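Karside: "Miettinen" live - viel Nebel, wenig Abend

Konzertkritik, 25. April 2023

Karside gehen wieder auf Tour, und man hätte es kaum übersehen können. Seit Monaten hängt das Gesicht von Sängerin Rosalba Rinaldi an jeder Litfaßsäule zwischen Bahnhof und Messegelände, dazu das Versprechen, das Album "Miettinen" werde "in voller Länge und so, wie es gemeint war" gespielt. Wie es gemeint war, wussten die meisten von uns eigentlich schon, wir haben die Platte ja zu Hause. Aber gut, 15 Jahre sind ein Jubiläum, mit dem sich Karten verkaufen lassen, und die Halle war voll.

Die Vorgruppe Dradness hatte eine halbe Stunde und machte daraus das, was Vorgruppen meistens machen: zu laut, zu schnell, zwischendurch der Hinweis auf den Merchandise-Stand. Zwei Stücke blieben hängen, vor allem das langsame am Ende, bei dem Hemant Yadav die Gitarre weglegte und sich ans Harmonium setzte. Davon hätte ich gern mehr gehört. Der Applaus war freundlich, die Schlange am Getränkeausschank länger als die Reihen vor der Bühne.

Dann Umbau, und zwar ein langer. Wer auf dem Rang saß, konnte zusehen, wie Kisten nach links und wieder nach rechts geschoben wurden. Als das Licht endlich ausging, lief erst einmal ein Film. Er dauerte so lange, dass hinter mir jemand fragte, ob die Band überhaupt schon da sei.

Sie war da. "Miettinen" hat 14 Stücke, und Karside spielten sie in der Reihenfolge des Albums, was ich inzwischen für eine Unsitte halte. Eine Platte hat ihren größten Hit fast immer weit vorne, ein Konzert braucht ihn hinten. So war "Mulik", das Lied, für das vermutlich zwei Drittel des Publikums gekommen waren, nach einer knappen Viertelstunde erledigt. Danach sank der Pegel spürbar. Man unterhielt sich, man ging Bier holen, man kam zurück und war immer noch in der ersten Hälfte.

An der Band liegt das nur zum Teil. Fiorella Zuccaro am Bass ist nach wie vor das Beste, was dieser Gruppe passieren konnte, ihr Spiel hält auch die schwächeren Nummern zusammen. Leonardo Ferraro trommelt sauberer als früher, vielleicht zu sauber. Die alten Aufnahmen hatten etwas Stolperndes, Ungeduldiges, und genau das fehlt, wenn jeder Schlag auf den Klick im Ohr sitzt. Rinaldis Stimme ist tiefer geworden und steht ihr gut, solange sie sie lässt. In den Refrains wurde sie allerdings von Zuspielungen gedoppelt, und zwar so deutlich, dass ich mehrmals nicht sagen konnte, was davon aus dem Mikrofon kam. Das kann man machen. Auf dem Plakat steht aber "live".

Der Klang war unten im Innenraum ordentlich, auf dem Rang ein Brei. In der Pause zwischen Album und Zugabe bin ich umgezogen und habe beides gehört, der Unterschied war größer als der zwischen den Preiskategorien.

Bleibt die Bühnenshow, auf die das Management so stolz ist. Verantwortlich zeichnet Marisa D'Amico, im Programmheft wird sie über zwei Seiten zu ihrem Konzept der "digitalen Innenräume" befragt. Viel Projektion, dazu Nebel, der nach jedem zweiten Lied neu angeworfen wurde. Mir hat sich der Zusammenhang mit den Texten nicht erschlossen, die von Fährhäfen, Scheidungen und einem Bruder in der Fremde handeln. Ein einziger Scheinwerfer auf Rinaldi bei "Nordkai", sonst Dunkelheit, und plötzlich war es still in der Halle. Es geht also auch ohne.
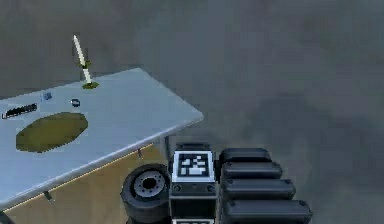 Computergrafik: niedriger Tisch mit heller Platte auf grauem Boden

Die Zugabe brachte 4 Lieder aus späteren Jahren, darunter zwei, die ich noch nie leiden konnte, und zum Schluss noch einmal "Mulik", jetzt akustisch. Damit hatte man den Fehler mit der Reihenfolge wohl selbst bemerkt. Die Fassung war hübsch, sie kam nur zu spät, viele waren schon auf dem Weg zur Straßenbahn.

Zum Merchandise-Stand noch ein Wort. Die Jubiläumsausgabe des Albums ist auf 528 Exemplare limitiert, handnummeriert, mit einem Heft, in dem Fotos von damals und sehr wenig Text stehen. Ich habe sie durchgeblättert und wieder hingelegt. Klanglich soll sie neu gemastert sein, geprüft habe ich das nicht. Wer die Erstpressung besitzt, sollte sich vor dem Kauf eine Hörprobe besorgen.

Im Juni folgen die Zusatztermine, dann unter freiem Himmel. Das könnte der Sache guttun: weniger Nebel, kürzere Umbauten und eine Sperrstunde, die den Einspielfilm hoffentlich gleich mit erledigt. Für die Stehplätze würde ich es noch einmal versuchen, für den Rang nicht.

Wertung: zweieinhalb von fünf Sternen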